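キーワードを入力　検索

2021年1月22日金曜日

朝、起きてすぐに携帯を見たら、ヴェイテンウッドの公式サイトが更新されていた。スチュアート・タプリー（Stuart Tapley）がフォザーギルに移籍するという知らせだった。文章は三段落しかなく、最後に「これまでの貢献に感謝する」とあって、それだけだった。移籍金は書かれていない。このクラスのクラブだと、そもそも発生していないのかもしれない。

リーグ戦は止まったままで、再開の日も決まっていない。試合がないのに移籍だけはあるのが変な感じだが、契約の切れ目なのだから仕方がないのだと思う。

顔を洗って、米を研いで、味噌汁を温め直した。昨日の大根がまだ残っていた。食べながらもう一度読んだ。読み返しても新しいことは何もない。

タプリーは右のサイドバックで、特別に足が速いわけではない。背も高くない。スローインが長い。自陣の右の隅からでも、ハーフウェーラインの近くまで放ってくる。配信を見始めた最初の試合で、解説の人がそのスローインのたびに「また来るぞ」と言っていて、それで名前を覚えた。相手はエナムだった。雨で画面が白く、ボールがどこにあるのかよくわからない試合だった。後半の終わりに、タプリーのスローインを相手のディフェンダーが頭で後ろにそらして、そのまま自分のゴールに入った。記録はオウンゴールだが、自分の中ではタプリーの一点ということになっている。

日本からこのクラブを見ている人がほかにいるのかは知らない。前に住んでいた町の隣がヴェイテンウッドだったというだけの縁で、向こうにいるあいだは一度しか行かなかった。帰ってきてから毎週見るようになった。

そのとき一度だけ行った試合のプログラムが、机の引き出しに入っている。昼休みに出して見た。表紙の角が折れている。裏に自分の字で782と書いてあるのは、その日の観客数で、場内放送で言ったのを聞き取って書いた。英語の数字を聞き取れたのがうれしかったのだと思う。スタンドの後ろの壁には、歴代の最多入場者数を書いた板がかかっていて、そこには2073とあった。あの小さい場所にどうやって入ったのか、いまだにわからない。座席はメインスタンドの一部にしかなく、あとは立って見る。普段は1000人を超えたら多いほうだと、隣に立っていたおじいさんが教えてくれた。その人はずっと魔法瓶の紅茶を飲んでいて、点が入っても蓋を閉めてから拍手をしていた。

午前は家で仕事。会議がひとつ延びた。資料の直しが二か所。午後の分は早めに済んだので、夕方に洗濯物を取り込んで、冬のジャージを畳んだ。 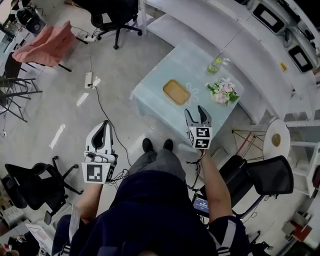
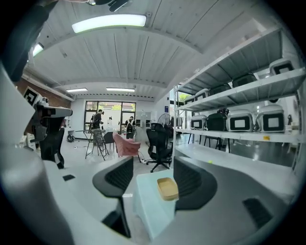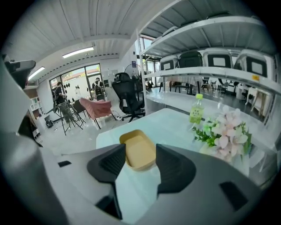 夜、ファンの掲示板を読んだ。移籍の話でかなり伸びていた。意見はだいたい二つに分かれている。行き先が同じ地区のフォザーギルなのが気に入らないという人と、年齢を考えれば今出すのが正しいという人。どちらの言い分もわかる。フォザーギルには去年も左のウイングを持っていかれていて、そのときも同じような書き込みが並んでいた。同じ人が同じことを書いているのも見つけた。

年齢のことで言うと、タプリーは今年で30歳になる。サイドバックとしては、まだ二、三年はやれると思う。ただ、この一年は裏を取られる場面が増えていた。エナムとの二度目の試合では、左から走られて、追いつけずに手でユニフォームをつかんで警告を受けた。前半のうちに一枚もらうと、後半は前に出られない。スローインのために上がっていくのも、戻りのことを考えて途中でやめていた。見ていて少しつらかった。

控えにいた若い選手が次の右をやるのだろうと思う。こちらは足が速く、クロスも悪くない。守備の位置取りがまだ怪しくて、センターバックがしょっちゅう手で指示をしている。あとスローインが短い。近くの選手の足元に普通に投げる。それが当たり前なのだが、長いのに慣れてしまった。

掲示板には、戦術の話から外れて、胸のスポンサーの話をしている人もいた。来季からジリックスのロゴがなくなるらしいという話。書いた人は知り合いから聞いたというだけで、確かなことは何もない。あの黄色い線の入ったロゴはあまり好きではなかった。それでも四年見ていると、ないと落ち着かないような気もする。ユニフォームを買っておけばよかったかと思い、通販のページを見たら、残っているのは子供用とXXLだけだった。送料を見て閉じた。

フォザーギルのサイトも見てみた。こちらは写真つきで、タプリーがマフラーを両手で広げて立っていた。コメントもあった。「家から近くなるし、監督とは前に一緒にやったことがある」という内容で、大げさなことは言っていなかった。家から近いのは大事だと思う。このあたりの選手はほとんど昼の仕事を持っていて、練習は平日の夜に車で通ってくる。冬に往復するのは大変だろう。プログラムの選手紹介にはたしか、屋根の仕事をしていると書いてあった。引き出しをもう一度開けて確かめたら、屋根ではなく床のほうだった。長いあいだ間違えて覚えていた。

同じページに好きな食べ物の欄もあって、タプリーは「日曜のロースト、ただし芽キャベツ以外」と答えていた。隣のゴールキーパーは空欄だった。

そのあと、残っている録画を見直した。クラブの配信は試合のあとしばらくすると消えてしまうので、見られるのは秋の三試合だけだ。一試合目はカメラの位置が低く、右サイドの手前がほとんど映らない。タプリーは前半ずっとその映らないところにいて、ときどきボールだけが画面に飛び込んでくる。二試合目は音がない。三試合目がいちばんよく撮れていて、フリーキックの壁に入るときに、タプリーが隣の選手の肩を二回叩いているのが見えた。壁に当たって跳ね返り、そのまま速攻になって、左から入れて終わった。相手のゴール裏に犬を連れた人がいて、犬は反対側を向いていた。

見ながらノートに書いたこと。

・相手が前から来るとき、右のセンターバックは必ずタプリーに出している。逃がし場所になっていた。
・タプリーは受けると一度止まる。止まるので相手が寄ってくる。寄ってきたところで中に戻す。若い選手は止まらずに縦に行く。
・コーナーキックのときは残っている。上がったのは一回だけ。
・スローインは七割くらい相手に取られている。数えたわけではないが、思っていたより取られていた。

最後のは少し意外だった。長く飛ぶので得をしているような気がしていたが、見直すと、相手のセンターバックが普通に頭で返している場面が多い。返ってきたボールを中盤が拾えれば続くし、拾えないと自分たちが下がる。監督はそれをわかっていてやらせていたのだと思う。陣地は確かに取れる。風の強い日はとくにそうだ。

再開がいつになるのかは、やはりわからない。今季はこのまま打ち切りで、六月ごろに来季の組み分けが出るのではないかというのが掲示板の多数意見だった。打ち切りだと、順位も昇格もなしになる。今の順位は真ん中より少し下なので、損も得もない。フォザーギルは三位にいるから、あちらは打ち切られたくないだろう。タプリーも、移っても今季は一試合も出ないまま終わるかもしれない。

次にヴェイテンウッドとフォザーギルが当たるときは、タプリーが向こうの右にいることになる。こちらの左サイドは最近よく走るので、正直なところ勝てる場所だと思う。そう考えたあとで、あまりいい気分ではなかった。まあ、そのときになれば普通に応援すると思う。

風呂のあと、掲示板に初めて書き込もうとして、会員登録のところで郵便番号を求められた。向こうの形式でないと受け付けないらしい。昔の住所を入れるのも気が引けて、やめた。書こうとしたのは、最初に見た雨の試合のオウンゴールのことだった。同じ話を書いている人がもういたので、それでいいことにした。

プログラムは引き出しに戻した。角の折れは、上に辞書を載せて一晩置いてみる。

明日は午前に自転車の空気を入れて、灯油を買いに行く。大根がなくなったので、それも。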